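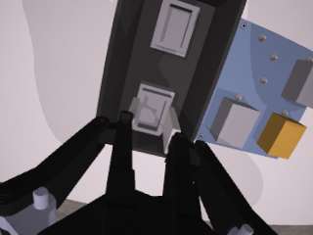
Filed under: Club Business / Minutes

Jurolholm Makers' Circle
Minutes of the April meeting, Apr 13, 2020, by video call
Minutes taken by Rattana Wiriya

On the call: Waraporn Rattanakul (chair), Boonsong Prasertsri, Nektarios Tsolakis, Kittipong Kaewkla, me, and 17 members who stayed for at least part of it. Apologies from the Nalham people, whose own meeting was on at the same time (we really do have to stop picking Mondays).

1. Last month's minutes

Boonsong wants it written down that he did not volunteer to rewire the soldering bench, he only said it needed rewiring. Fixed. Everyone else was happy and Waraporn signed off.

2. Demonstration: the hand simulation

This took up most of the evening and I'm glad it did! Nektarios shared his screen and showed us the simulated robot hand he has been building at Trummer. It's the one with four black fingers, and tonight he had it under the tilted board, with the dark tray part on one side and the light blue plate with the little studs on the other. There were cubes on the plate, two gray and one yellow, and I'll admit I spent a good ten minutes watching the yellow one and waiting for something awful to happen.

He explained that he gives the hand a goal and a score and lets it try, over and over, with the tilt changed a little on each try. The run he showed us was number 2083. He played a few of the early ones too, and those got the biggest laughs of the night (Kittipong unmuted just to groan). I liked the early ones best, to be frank. They looked like me carrying a tray.

Questions, as far as I could keep up:

Waraporn asked why the board is slanted at all. Nektarios said a flat one taught the hand lazy habits, and he wants it to deal with weight that shifts.

Kittipong asked about friction on the fingertips and the two of them went off into numbers for a while. I stopped writing. Kittipong has promised me a paragraph for the newsletter in words I can understand.

Someone (sorry, I missed the name, the sound dropped) asked whether the studs on the plate do anything. Nektarios said they give the cubes something to catch on, and he may move them.

I asked if we would ever see it done with a real hand. He said maybe, but the real one is slower and much more expensive to drop things with.

Boonsong asked if members could have a go at home. Nektarios will check with Trummer what he's allowed to share. If the answer is yes, he'll put together a cut-down version with one cube.

Thanks to Nektarios from all of us. He ran 5 minutes over and I don't think anyone minded.

3. The open day

We had pencilled in June. Waraporn doesn't want to promise a hall full of people and neither does anyone else, so the plan for now is to hold it online, with three short demonstrations and a break between them. Nektarios will do the hand again. Kittipong offered his line-following cart, provided his kitchen floor counts as a venue. The third slot is open, so please shout if you have something that moves!

Boonsong will write to Jandell about whether they still want to lend us the display boards later in the year. I'll do the sign-up page.

4. Money

Nothing spent. Room hire has been credited back to us.

5. Anything else

Kittipong still has the club calipers and knows he has them. Boonsong asked again about the soldering bench and we agreed to leave it until we can get into the building.

To do

Nektarios: ask Trummer about sharing, pick clips for the open day
Kittipong: friction paragraph for me, test the cart on camera
Boonsong: letter to Jandell
Rattana: sign-up page, send these round
Waraporn: find a date in June that isn't a Monday

Waraporn closed the meeting and a few of us stayed on to watch the early runs again.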